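Automation and the Work of the Hand: A Statement of Position

20 February 2022

The Kanaan kitchenware works in Vadau employs 100 people on its packing and display floor. Last November the company asked the Wuvdale Institute for its view on what automation would mean for them. Our answer begins with the teaching stage, in which a person performs a task with hand-held grippers so that a machine may later be trained on the record. 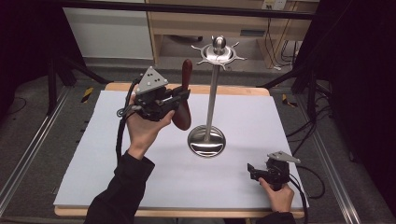
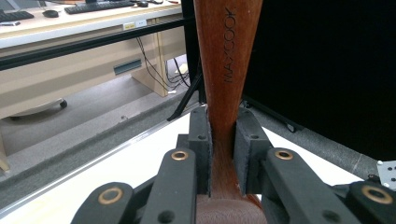
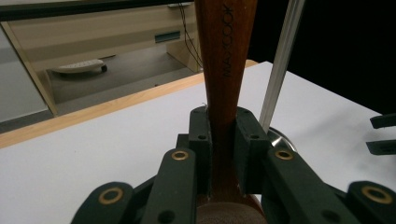
A wooden handle held upright in the jaws of a hand-held gripper.

The public discussion of automation tends to move directly from the employee to the machine. It passes over the period in which the employee's skill is collected, and the Institute believes that period deserves far more attention than it receives. How tightly to grip a varnished handle and when to let go of it are matters that experienced packers settle without thought. Once recorded, that judgment becomes an asset of the firm.

Under the draft Clirkier agreement, the company would own every recording outright. Staff who gave demonstrations would be paid their usual hourly rate and nothing more. We consider this inadequate. A packer who teaches a system is doing the work of an instructor, and should be graded and paid as one for as long as the recordings remain in use.

Dima Dabbas, who represents the floor staff, has asked for 2 further guarantees: that no employee be required to give demonstrations, and that refusal carry no penalty in scheduling. The Institute supports both. It also asks that demonstration hours be limited, as handling a tool at the end of the wrist all day is a different strain from handling the goods directly.

We do not oppose the introduction of robots at Vadau. Much of the packing work is tiring and few employees would defend every part of it. Our concern is with the terms. These should be settled in writing before the first shift is reassigned, and the employees should have a vote on them.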